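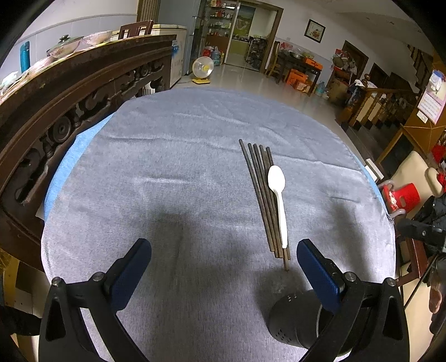 **Denolstead Residents' Forum > Community Meals > Disposable utensils at the monthly supper**

**M_Bilgin (Meals Coordinator)**
27th September

Residents are asked to comment on a proposed change to the supply of utensils at the monthly supper. Under the present arrangement, the Association purchases plastic spoons and forks in cases of 1000 from Foteck. The proposal is to end this purchase when the current case is finished and to ask diners to bring their own utensils from home. Reusable spoons and chopsticks would be kept at the serving counter for guests who arrive without any.

Comments received in this thread will be placed before the next general meeting.

Melahat Bilgin

---

**ackroyd_lane_west**

I support the proposal in principle. My household has carried its own utensils to the supper since May and has found this to be no burden. I would ask that the notice sent to residents state plainly that soup is served at most suppers, as a fork alone will not be sufficient.

---

**H.Nouri**

I must record an objection. The proposal does not say who will wash the reusable items. The hall kitchen has one sink, and it is already in use for serving dishes until well after closing. Under the hall rules, shared utensils must be washed in hot water and air dried before they are put away. I do not believe this can be completed within the hours for which the hall is booked.

Homa Nouri
Kitchen rota

---

**M_Bilgin (Meals Coordinator)**

> The proposal does not say who will wash the reusable items.

The point is accepted. The draft will be amended to state that the reusable items are limited to 100 place settings, and that two additional persons will be assigned to the rota for washing. If two persons cannot be found, the change will not take effect.

---

**rultetti_court_14**

Has the cost been considered? The Association spent $2763 on the suppers last year, including food, and I understand that utensils were a small part of that figure. If the saving is small, the matter should be decided on convenience to residents. Many of those who attend are older and do not wish to carry a bag of cutlery across the parking lot in winter.

---

**ackroyd_lane_west**

With respect to the previous poster, cost was not given as the ground for the proposal. The trash containers behind the hall were overfull after each of the last 3 suppers, and the hauler applied an extra charge on one of those occasions.

---

**rultetti_court_14**

The containers were overfull with plates and cups. Spoons take up very little room. I would support a change to the plates before any change to the utensils.

---

**H.Nouri**

I agree with the above regarding plates. I would also ask that any chopsticks bought for general use be of a kind that can be washed many times. Unfinished wood absorbs water and becomes rough, and the hall rules do not permit it for shared use. Lacquered or metal ones would be acceptable.

My objection as to washing stands until the rota has been filled.

---

**M_Bilgin (Meals Coordinator)**

The comments on plates and on materials have been added to the draft. Residents willing to join the washing rota should reply in this thread or leave their name at the hall office. Plates will be listed as a separate item on the agenda.

---

**ackroyd_lane_west**

Please add my name to the rota for the first supper only.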